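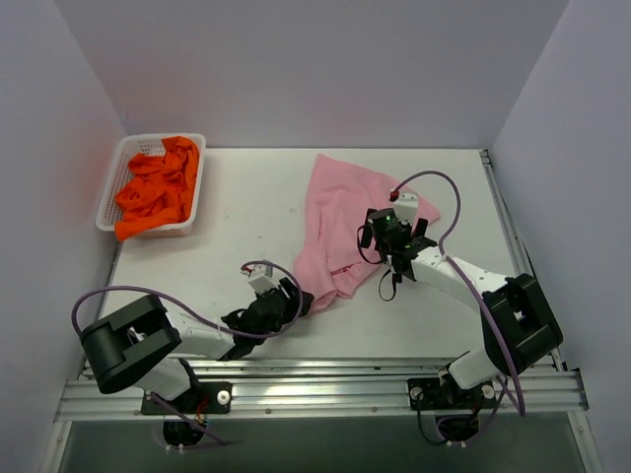

**Flundska puts its laundry-folding claims on the table, and takes two of them back**

*Household textiles firm drops "stays folded" and "half the time" from its packaging after an in-house trial in Drasamstead*

DRASAMSTEAD, May. Flundska, which sells towels, throws and plain cotton cloths, will remove two claims from the packaging of its Vumosell range this summer. The company tested the claims on ordinary laundry, folded by ordinary customers, and was not persuaded by its own results.

The first claim said that Vumosell cloths "stay folded." The second said they could be folded in "half the time" of other cloths. Both lines have been on the cardboard sleeve since the range went on sale. Flundska now thinks the first was wishful and the second was never properly checked.

The trial ran over 14 evenings in the company's workroom at Drasamstead. Flundska invited 37 customers to bring a basket of their own washing, clean and dry, and mixed Vumosell cloths in with it. They were asked to empty the basket onto a table and fold everything the way they would at home. There was no training and no folding board. The only instruction was to stop when they felt they were done.

The company had expected a clear win. What it got was a difference of two seconds per cloth, which disappeared once the larger pieces were left out. On the "stays folded" question, cloths were stacked, carried up one flight of stairs and put on a shelf. The Vumosell pieces slid and opened at much the same rate as everything else in the pile.

"We would love to print a better number," the company said in a statement to retailers. "We don't have one. A cotton cloth that has spent an hour at the bottom of a basket is going to be creased, whoever made it, and a line on a sleeve won't change that."

**What the trial did show**

Some findings were more useful, though none of them will sell many towels.

Most of the time went on getting a piece flat before the first fold. People who pulled a cloth out by one corner usually had to turn it, find the opposite corner and start again. People who laid it down first and smoothed it from the middle outward made fewer false starts, but they needed more table than many homes have. Flundska would be wary of calling either one a method.

Overfilled baskets slowed everyone down. When a basket was packed to the rim, the piece on top tended to bring the next one with it. Flundska has seen plenty of advice on folding techniques and very little on how much to put in the basket, and it suspects the second matters more.

Color made a difference as well, for a dull reason. Bright cloths were picked up first and folded with more care. White and gray ones were left until the end, when people were tired of the job. The company does not plan to present this as a discovery, and asks that stores not do so either.

**What changes on the shelf**

New sleeves will state the size, the fiber content, the washing temperature and the country of weaving. The lines "stays folded" and "half the time" will go. So will the small drawing of a stopwatch, which should not have survived the first round of proofs.

The cloths themselves are unchanged, and so are the prices. Flundska is not launching an improved version and would be suspicious of anyone who told customers it was. Stores holding stock in the old sleeves may sell it through, but are asked to cover both claims with the plain stickers supplied. Sticker sheets go out with regular deliveries, and stores that have not received theirs can ask for them through the usual order desk.

Customers who bought a Vumosell cloth because of either claim may return it for a refund, washed or unwashed, for 18 months from the date of purchase. A receipt is preferred. A bank statement will do.

**Limits of the trial**

Flundska asks that the results not be stretched. The people who took part were existing customers who were willing to spend an evening folding laundry in a workroom, and that is a particular kind of person. They knew they were being timed. The tables were clear and well lit, with no children, pets or dinner on them. Fitted sheets were left out altogether, as the company could not agree on what a folded one looks like.

The stairs test was rougher still. It used a single staircase, and some people carried their stack more carefully than others. It was enough to make the company drop a claim. It would not be enough to make a new one.

A second session, on a Wednesday afternoon, will look at whether cloths folded in thirds take up less shelf than cloths folded in quarters. Flundska has no prediction and has asked its packaging team not to draft anything in the meantime.

**About Flundska**

Flundska designs and sells household textiles under the Vumosell and Kanaujia names. Kanaujia throws were not part of the trial and carry no folding claims. The company's workroom and order desk are in Drasamstead.

**Press and trade inquiries:** Flundska press desk, Drasamstead. The full timing sheets, including the evenings that went badly, are available on request.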